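Reading Lists and the Case for Older Books

The English department at Droramberg has now completed its review of the set texts for the middle years, and I have been asked by several parents to explain the outcome. I write in a personal capacity, as one who has taught literature at the school for a long time, although the department has seen this post and raised no objection to its publication.

The principal change concerns the novel studied in the second term. For many years pupils read a single modern title, chosen by the department and taught to every class in the same order. From January they will read an older novel in the first half of the term and a recent one in the second, with the two considered together in the final essay. The older text for the coming year is Thomas Hardy's Far from the Madding Crowd, which appeared in 1874. The recent text will be chosen by each class teacher from a short approved list.

The choice of Hardy was not unanimous. My colleague Gadisa Araya argued with some force that the opening chapters move slowly for readers of that age, and that the farming vocabulary would need more explanation than a term allows. I accept the second point entirely. A glossary has been prepared and will be given out with the books. On the first point I remain of the view that a slow opening is something pupils can learn to read, provided that they are given time in class to do so and are not sent home with five chapters and a worksheet.

We have therefore set aside one lesson a week for silent reading. This was the practice at Imerura, where I taught before coming to Droramberg, and I was glad to see it adopted. The lesson is not to be used for finishing other work. Teachers are asked to read as well, and to read the set book if they have not done so recently.
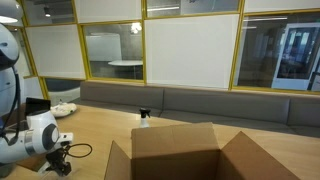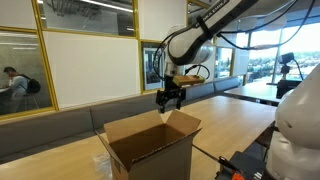

Will pupils be expected to buy their own copies of the set texts?

The school will lend a copy of each book to every pupil for the length of the term, and families need only buy one if they would like to keep it or write in it.

Any edition may be used at home, so long as it is complete. Abridged versions are not suitable for the essay, and I would ask parents to check the title page before buying second-hand. Page numbers will differ between editions, so teachers will refer to chapters in class and in all written instructions. Pupils should do the same when they quote.

The essay itself has been lengthened. It will now be 2000 words, including quotations but excluding the list of works consulted, and it will be written in stages over the last weeks of term. A plan is to be submitted first, then a draft of the opening section, then the whole. I know that the new length has caused some concern. Last year one pupil of mine handed in 2332 words on a question that asked for far fewer, and had to be persuaded to part with a very good paragraph on Sergeant Troy — I should like there to be room for such paragraphs in future.

A word on the recent titles. The approved list has been drawn up with the help of the Fanora reading circle, whose members in the senior years gave us their written opinions on every book under consideration. Their comments were frank. One title that the staff had admired was described by three separate readers as a book for people who like being told things, and it was withdrawn. The list will be looked at again each summer, and suggestions from pupils and parents are welcome at any time through the class teacher.

The Gebretsadik Prize for an essay on a set text will continue as before, with the difference that entries may now compare two books. Entrants should not simply resubmit their term essay, although they may develop an argument first made there. The judges have asked me to mention that they prefer a narrow question, closely answered, to a survey of the whole novel. Last year's winning essay concerned the weather in two chapters and nothing else.

Finally, I have been asked whether pupils may watch a film of the Hardy before reading it. The department has no rule on the matter. My own advice is to read as far as the storm first — the night of the ricks is a good deal better met on the page — and to watch whatever one likes after that. Copies of the glossary may be collected from the library desk after 4 p.m.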